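Fiction
4 min read

The ad said the Saarela ran when parked. I had read that line in enough ads to know what it means, and I drove 200 miles anyway, with a borrowed trailer and an envelope of cash in my sock.

The Saarela 653 was a two-door coupe made in the town of Drurlow by people who had previously made stoves. They built 1,130 of them before the money ran out, and the owners' club believes that most of the survivors are owned by members of the owners' club. I was the only member who didn't have one. At meetings I was asked to hold the flashlight.

The seller met me at the end of his driveway in slippers. He walked with me to the barn and talked the whole way about the Oltora he used to have, a much better car, which he had sold in a moment of weakness. I have bought four cars from men like this. They always want you to know about the other one.

"She's all original," he said, and rolled back the door.

She was original in the way a shipwreck is original. The hood was green and the fenders were a different green. Something had lived in the back seat and raised a family there. On the dash, where the clock should have been, was a kitchen timer.

"That's not original," I said.

"It's period," he said.

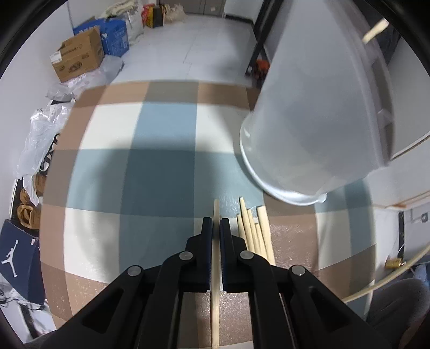

By the Brumel Road Reader fiction desk

I did what you do. I walked around the car slowly and sucked my teeth. I pushed on the fender and listened to things fall inside it. I lay down on the dirt floor and looked at the frame, and then I stayed down there a while because it was peaceful and I didn't have to talk about the Oltora.

"Engine numbers match?" I asked from underneath.

"Match what?"

I got up and offered him 1,000. He looked hurt. He looked at the rafters, and at the car, and then for a long time at his slippers. I knew that look from my own side of the deal and I got ready to go higher.

"I'd feel bad taking that much," he said.

So we settled on less, and I dug the money out of my sock while he politely studied a rake. We pushed the car up onto the trailer. One door came open on the way and stayed behind. He ran after us and handed it to me through the truck window like a packed lunch.

I stopped for gas outside Brumel a little after dark. The kid at the next pump looked at the trailer and asked what it was. I told him – the stoves, the town, the whole thing. He nodded.

"Does it run?"

In the back, under the tarp, the kitchen timer went off.

"When parked," I said, and went in to pay.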